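How Does a Robot Learn to Stack Boxes?

Slowly. A robot named Mamo can't read instructions, and it is no good asking nicely. It has to learn from examples, so people at the Rilterside lab do one small job 900 times and save every try — even the clumsy ones.
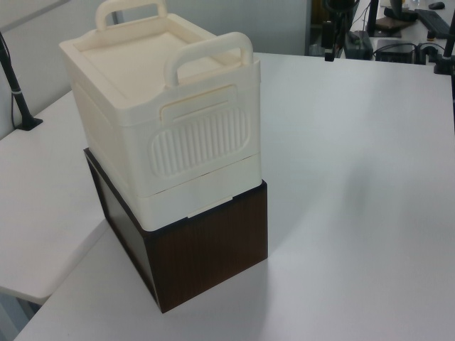 Cream box on top, brown box underneath.

Each time, the boxes start in a slightly different spot. If they never moved, Mamo would learn to reach for one place forever, box or no box.

A good day gives 40 examples. Then everyone goes home and dreams about boxes.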